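The Town That Is Always About to Happen

Metport has been sold three times, and it has yet to have a gas station. The first brochure promised a lake. The second promised a rail stop. The third, which landed in my mailbox in November, promises "a complete community for complete lives" and offers lots from a company called Drerkico, with financing arranged through its partner, Viner.

I have a weakness for this kind of literature. I grew up in a house full of land brochures my parents never acted on, and I still read them the way other people read menus. So I drove out.

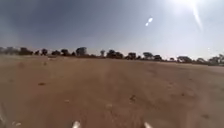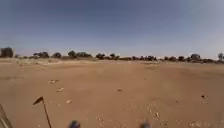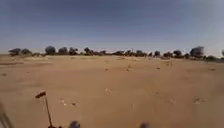
Flat ground, a line of trees, plenty of sky.

The sales office is on the highway, 33 miles from the nearest supermarket, in a low building with very good air conditioning. On a Monday morning I was the only visitor. There was coffee, a bowl of mints and a tabletop model of the finished town, complete with tiny parked cars outside a tiny school. I asked when the school would open. The answer was that schools follow rooftops. I asked when the rooftops would come, and was told that families tend to commit once they know there's a school.

Anyone who has shopped for cheap land will know that circle. It has kept this business alive for generations. A developer buys acreage at ranch prices, draws streets on it, gives the streets names and sells the corners first. The buyer gets a deed, which is real, and a picture of the future, which costs extra. What the buyer may not get is water, power, a road that somebody is obliged to grade, or a neighbor.

To be fair to Drerkico, none of this is hidden. The contract says it plainly, if you get as far as page 118. Utilities are "anticipated." The town center is "conceptual." The clause on roads took me three readings, and I came away believing that the company will maintain them until it decides to stop. I read a lot of fine print for a living and I've seen worse. I have also seen better, usually from sellers who had less to say about community.

The price sounds like nothing. Put 400 dollars down and the lot is yours to walk on the same afternoon. The rest comes in monthly payments at a rate I would not accept on a used truck. Miss enough of them and the lot goes back to the company, which is then free to sell it again. I asked how often that happens. I was told it was a good question, and offered a mint.

The defenders of places like Metport make an argument I take seriously. Houses in the cities have gotten so expensive that a lot of working people have given up on owning anything at all. A piece of ground, even a hard one, is something. You can park a trailer on it. You can leave it to your kids. Who is a magazine writer with a mortgage to call that foolish?

I don't call it foolish. I do think the people making that argument should price a well. Then they should price a septic system, and a power line brought in by the pole, and the gas for every trip to buy milk. Add those to the payments and the cheap lot starts to look a lot like a small house in an unfashionable town, one where the pipes are already in the ground and the library is open on Saturdays. There are plenty of those towns. They don't print brochures, and no one hands you a mint.

Take Csizmadia, an hour back down the highway. It has a clinic, two diners, a grain elevator and a main street with more empty storefronts than anyone there would like. It also has sewers. I stopped for lunch and counted 7 houses for sale on the walk from my car to the diner and back, a couple of them with new roofs. The real estate listings taped up in the bank window were fading. If somebody would put a third of the Metport marketing budget into Csizmadia, I suspect you'd have trouble finding a parking spot by summer.

That won't happen, and the reason is simple arithmetic. Selling an old house earns one commission. Drawing a line across a pasture makes two lots out of one, and drawing more lines makes more lots, and the only material used up is ink. An existing town comes with residents who have opinions about what gets built. A planned one comes with a model under glass.

The salesman's last pitch, as I was zipping up my jacket, was that prices go up in the spring. I went home and dug out the second brochure, the one with the rail stop. Prices were going up that spring too.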